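Picking bin

A picking bin is an open-topped container used in warehouses, workshops and packing rooms to hold loose goods while they are taken out one at a time. It differs from a storage bin mainly in its shape. The sides slope outwards towards the top, so that a hand or tool can reach the corners, and the floor is kept flat.

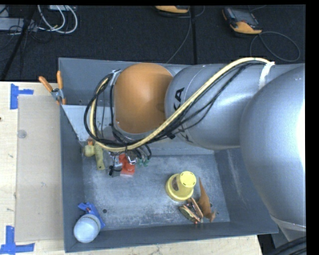 A grey metal picking bin with sloping sides and a worn floor, on a wooden tabletop.

Construction

Most picking bins are made of sheet metal or moulded plastic. Metal bins are folded from a single sheet or welded from several, and the top edge is usually turned over to form a rim. The rim stiffens the sides and removes the sharp edge. Plastic bins are lighter and quieter in use, but the floor tends to bow under heavy loads.

A common size for bench work has a floor 50 cm long and 29 cm wide. Larger bins stand on the ground or on a low trolley. Grey is the usual colour, as it shows up most small goods well and hides dirt between cleanings.

Use

The bin is filled by tipping, either from a carton or from a larger container. Goods are then lifted out singly and placed in a tray, a bag or a second bin. As the bin empties, the remaining items slide down the sloping sides and gather on the floor, where they are easier to reach. Flat items such as cards and thin packets are the hardest to pick up — they lie close against the floor and leave little to grip.

At the Drutetti packing hall in Grikitz, bins are laid out in rows on benches and refilled twice per shift. The hall had 249 in use in June. The Bevaditz depot uses a deeper pattern, known locally as the Wasilewska bin, which has a steeper back wall and a lower front.

Wear and care

The floor wears first. Repeated contact with goods and tools leaves pale scuffs and scratches, and painted floors become mottled as the finish thins. The walls usually show fewer marks, often single upright scrapes. Such wear does not affect the use of the bin unless burrs form or bare steel begins to rust.

Bins are wiped out with a damp cloth and dried before refilling. Dented rims can be hammered flat over a block. At Drutetti a bin is checked after every 1,300 fillings and taken out of service if the floor has cracked or a seam has opened.

See also: Storage bin; Tote box; Packing bench

Page last changed October 3, 2019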